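1/ I have now moved apartments 5 times in Selow and would like to share what I know, which is mostly about deposits.

2/ Your landlord will keep part of it. The only question is which part, and what it gets called. Mine went to "general freshening." $200 of freshening. I asked for a receipt and got a thumbs up.

3/ Stop buying boxes. The liquor store on Folton gives them away on Tuesday mornings, and your new neighbors get to form an opinion of you early.

4/ Pack the kitchen last and unpack it first. I did the reverse. Dinner on night one was cereal, with a plastic spoon, on the fuzzy plaid tablecloth my aunt thinks I love.

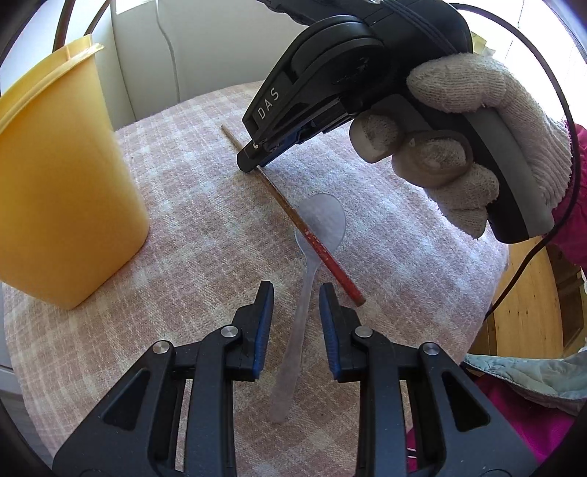
5/ Label boxes by room. I labeled mine by mood. "Misc, angry" has 13 phone chargers in it and no phone I still own.

6/ Change your address with the bank before you move. Savolainen gave me 24 hours to confirm mine using a code they mailed to the old place.

7/ Pay your friends in food. Teguh Teoh carried a couch up three flights for one burrito and has brought it up at every gathering since August.

8/ The couch does not fit, by the way. It lives in the hallway now. Taking offers.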